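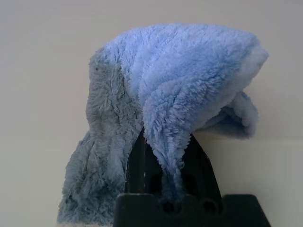
I've been cleaning my own windows, shelves and blinds for long enough to distrust anything fluffy that promises to "grab" dust. The shaggy blue microfibre stuff is decent. It isn't magic, and half the advice going around about it is rubbish.

## Washing

The packet on mine (a Zilora, bought on sale) says it's good for 100 washes. I'd like to know who sat there and did that. Whatever the real number, you'll get more out of it if you:

- wash it warm, never hot
- skip fabric softener, which coats the fibres and leaves you pushing dust about
- keep it away from towels, or you'll be picking lint out of it till November
- shake it outside first, downwind

Shirley Perron swears by a splash of vinegar in the rinse. I tried it for a month and couldn't pick any difference, apart from the smell.

## Matted pile

When the tufts clump into little ropes, people will tell you the thing is finished. Maybe. Try a wide-tooth comb or an old soft hairbrush before you bin it, working in short strokes from the edge. Don't bother with the special brush Purholm sells. A comb does the same job and you've already got one.

Tumble drying "to restore the fluff" I'm not sold on. Low heat for ten minutes seems harmless. High heat can ruin microfibre, and then no combing will help.

## Cloth or mitt?

A mitt is better on blinds, chair legs and banisters, where you want to grip and slide.

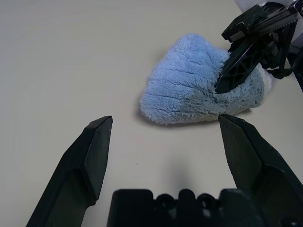

On a flat tabletop I'd take a plain folded cloth every time, as you can turn it to a clean side. With a mitt you get a front and a back, and the thumb never seems to do much.

If yours has a lining, check that it dries right through. Prop the cuff open on a bottle overnight. I used to hang mine from the tap by a corner and the inside stayed clammy for two days.

## Using it dry

Dry for dust, barely damp for fingerprints. Sprays that claim to "charge" the fibres can stay at the shop.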